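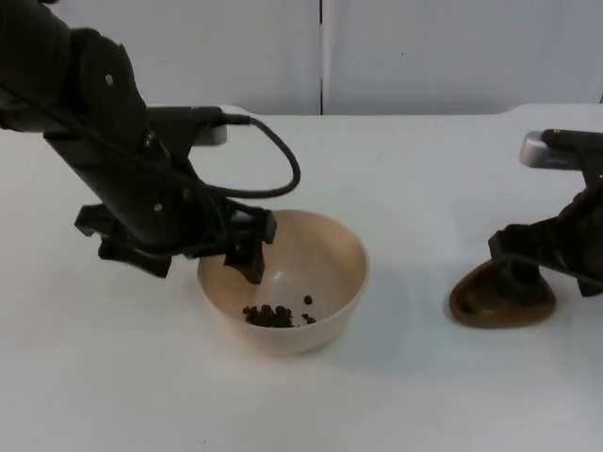
Harvey Wong은 사발을 높이와 지름의 비율만으로 정의하려는 시도가 번번이 실패하였으며, 같은 그릇이 어느 지역에서는 접시로, 다른 지역에서는 잔으로 불리는 한 명칭의 혼란은 계속될 것이라고 지적한 바 있다. 이러한 견해는 그릇의 분류를 둘러싼 논의에서 자주 인용되며, 본 항목에서도 사발이라는 말은 넓은 의미로 사용한다.

사발

사발은 위가 트이고 안쪽이 오목하게 파인 그릇의 총칭이다. 음식을 담거나 섞는 데 주로 쓰이며, 의례용 기물, 계량 도구, 장식품으로도 쓰인다. 좁은 의미의 사발은 밥이나 국을 담는 사기그릇을 가리키며, 한자로는 沙鉢로 적는다. 넓은 의미로는 대접, 보시기, 바리, 완 등 인접한 기종을 함께 이른다.

목차
1 명칭
2 형태와 구조
3 재료
4 역사
5 용도
6 분류와 측정
7 수집과 전시
8 같이 보기

명칭

한국어에서 오목한 그릇을 이르는 말은 크기, 재료, 담는 음식에 따라 세분되어 있다. 대접은 위가 넓적하고 운두가 비교적 낮으며 국이나 물을 담는 데 쓴다. 보시기는 김치나 깍두기 같은 반찬을 담는 작은 그릇이다. 종지는 간장이나 고추장을 담으며 보시기보다 더 작다. 바리는 놋쇠로 만든 여성용 밥그릇을 이르기도 하고, 승려의 공양 그릇인 바리때를 줄여 이르기도 한다.

고고학과 미술사에서는 완(碗)과 발(鉢)이라는 용어를 쓴다. 두 용어의 경계는 연구자에 따라 다르다. 발굴 보고서마다 기준이 달라 같은 유물이 서로 다른 이름으로 실리는 경우도 있으므로, 자료를 비교할 때에는 각 보고서의 범례를 먼저 확인하여야 한다.

영어의 bowl은 고대 영어 bolla에서 유래하였다. 일본어에서는 차를 마시는 그릇과 밥을 담는 그릇에 모두 자완(茶碗)이라는 말을 쓰며, 국그릇은 재료에 따라 한자의 부수를 달리하여 적기도 한다.

형태와 구조

사발은 구연부, 동체, 저부로 나누어 설명한다. 구연부는 그릇의 아가리와 그 언저리를 가리키는 말로, 바깥으로 벌어진 것을 외반, 안으로 오므라든 것을 내만, 곧게 선 것을 직립이라 한다. 외반 구연은 손가락을 걸치기 쉽고 액체를 따르기에 알맞다. 내만 구연은 내용물이 넘치는 것을 줄여 주며, 의례용 그릇에서도 자주 나타난다.

동체의 곡선은 완만한 것과 급한 것으로 대별된다. 반구에 가까운 형태는 젓거나 섞을 때 도구가 벽면을 따라 움직이기 쉽다. 허리가 꺾인 형태는 바닥 면적이 넓어 안정성이 높으나 꺾인 부분에 음식물이 남기 쉽다.

저부에는 굽을 두는 경우가 많다. 굽은 그릇을 바닥면에서 띄워 열의 전달을 줄이고, 손으로 들어 올릴 때 받침 구실을 한다. 도자기의 경우 굽의 깎음새와 유약이 묻은 범위, 받침 흔적은 제작지와 제작 시기를 추정하는 단서가 된다. 굽이 없는 그릇은 평저와 환저로 나눈다. 환저는 고르지 않은 지면이나 모래 위에 놓기에 알맞으며, 평평한 면에서는 별도의 받침을 쓰기도 한다.

재료

가장 이른 시기의 오목한 용기로는 박, 조개껍데기, 나무껍질 등 자연물을 손질한 것이 있었을 것으로 추정된다. 이들 재료는 썩거나 부서지기 쉬워 유적에서 확인되는 예가 드물다. 토기는 보존성이 높아 초기 용기에 관한 지식의 대부분을 제공한다.

도기와 자기는 태토의 성분과 소성 온도에 따라 구분된다. 자기는 흡수율이 낮아 음식의 냄새와 색이 배지 않는다. 목제 사발은 가볍고 열을 잘 전하지 않으나 수분에 따라 뒤틀리거나 갈라질 수 있어 옻이나 기름으로 표면을 마감한다. 금속제로는 청동, 은, 놋쇠, 스테인리스강이 쓰인다. 한국의 유기는 구리와 주석의 합금으로 만들며, 두드려 만드는 방짜와 거푸집에 부어 만드는 주물 방식이 있다.

유리 사발은 고대부터 제작되었으나, 대롱 불기 기법이 보급된 뒤에야 널리 사용되었다. 20세기 이후에는 내열유리와 멜라민 수지, 폴리프로필렌 등이 더해졌다. 합성수지 제품은 가볍고 잘 깨지지 않는 반면 표면에 흠이 생기기 쉽고, 종류에 따라 전자레인지에 사용할 수 없다.

역사

동아시아에서는 신석기 시대의 유적에서 이미 발형 토기가 출토된다. 한반도의 빗살무늬토기는 밑이 뾰족하거나 둥근 것이 대표적이며, 청동기 시대의 민무늬토기에서는 납작한 바닥이 일반화된다. 삼국 시대에는 뚜껑을 갖춘 완이 무덤의 부장품으로 사용되었다.

고려 시대에는 청자 사발과 완이 제작되었고, 차 문화의 성행은 다완의 형태에 영향을 주었다. 조선 전기에는 분청사기가 유행하였으며, 이후 백자가 중심을 이루었다. 지방 가마에서 생산된 거친 사발 가운데 일부는 일본에 전해져 다도에서 높이 평가되었다. 이들의 본래 용도에 관하여는 일상용 식기로 보는 견해와 제기로 보는 견해가 병존한다.

지중해와 서아시아에서도 사발은 중요한 기종이었다. 메소포타미아의 우루크 시기 유적에서는 빗각 구연 토기라 불리는 조잡한 사발이 대량으로 출토된다. 그 용도로는 곡물 배급, 빵 굽기 등이 제시되었다. 고대 그리스에서는 얕은 사발의 일종인 피알레를 헌주에 사용하였다.

산업화 이후 사발의 제작은 틀 성형과 기계 물레 성형으로 옮겨 갔다. 규격의 통일로 여러 벌을 겹쳐 보관하거나 운송하는 일이 쉬워졌고, 단체 급식과 외식업의 확대가 이를 더욱 촉진하였다.

용도

식생활에서 사발은 국물이 있는 음식, 곡물 음식, 여러 재료를 섞는 음식에 쓰인다. 한국의 상차림에서는 밥그릇과 국그릇을 상 위에 놓은 채 숟가락으로 떠먹는 것이 일반적이다. 일본과 중국의 여러 지역에서는 그릇을 손에 들고 먹는 것이 예법에 어긋나지 않는다. 이러한 차이는 그릇의 무게, 굽의 높이, 벽의 두께와 관련지어 설명되기도 한다.

조리용 사발은 반죽, 절임, 세척에 쓰이며 식탁용보다 크고 깊다. 약학과 화학 분야에서는 막자사발과 증발 접시처럼 용도가 한정된 기구가 발달하였다. 티베트와 네팔에서는 가장자리를 문지르거나 두드려 소리를 내는 금속 사발이 제작되며, 한국에서 속칭 싱잉볼로 통용된다.

종교적 용도도 광범위하다. 불교의 발우는 수행자의 소유를 제한하는 계율과 결부되어 있고, 한국 사찰에서는 크기가 다른 그릇을 포개어 한 벌로 보관한다. 민간에서는 이른 새벽에 길은 우물물인 정화수를 사발에 담아 놓고 가족의 안녕을 빌었다.

분류와 측정

사발의 분류에는 입지름, 높이, 바닥 지름의 세 값이 기본으로 쓰인다. Hirnance 도기 자료집은 그릇 951점의 치수를 수록하고 이를 5개 군으로 나누었다. 제1군과 제2군은 높이가 입지름의 절반에 미치지 못하는 얕은 형태이고, 제3군은 반구형, 제4군은 통형, 제5군은 앞의 어디에도 속하지 않는 변형이다. Carter Dufour는 제5군에 지나치게 이질적인 유물이 모여 있다고 비판하고, 구연부의 각도를 네 번째 값으로 추가할 것을 제안하였다.

Dufour의 제안을 받아들인 Potgieter 분류안은 측정 가능한 유물 737점에만 적용되었다. 나머지는 구연부가 결실되어 각도를 잴 수 없었다. 파편에서 입지름을 복원할 때에는 동심원을 그린 도판 위에 구연부 조각을 맞추어 반지름을 구하며, 남은 부분이 짧을수록 오차가 커진다.

용량은 넘치기 직전까지 물을 채운 만수 용량과 실제 사용 시의 실용 용량으로 나누어 적는다. 두 값을 구분하지 않은 옛 목록은 이용에 주의를 요한다.

수집과 전시

사발은 출토량이 많고 일상적인 기물이어서 오랫동안 수집의 대상으로 중시되지 않았다. 다완은 예외에 속하며, 개별 작품에 고유한 이름을 붙이고 소장자의 내력을 기록하는 관습이 있다. 생활사 연구가 활발해지면서 무명의 식기를 체계적으로 모으는 기관도 늘어났다.

Susell 식기 수장고는 약 2,000점의 사발을 소장하고 있으며, 제작지가 아닌 사용 흔적을 기준으로 배열한다. 숟가락에 긁힌 자국, 굽의 마모, 수리 흔적이 주요 항목이다. Jokero 생활문화관은 매년 5월에 수리된 그릇을 주제로 한 전시를 연다. 깨진 도자기를 옻으로 붙이고 이음매에 금분을 입히는 긴쓰기와, 금속 꺾쇠로 조각을 고정하는 거멀못 수리가 함께 소개된다.

보관 시에는 그릇 사이에 중성지나 부직포를 끼우고, 유약층이 약한 것은 포개지 않는다. 들어 올릴 때에는 구연부를 잡지 않고 양손으로 동체와 저부를 받친다.

같이 보기

대접
발우
다완
유기
막자사발
분청사기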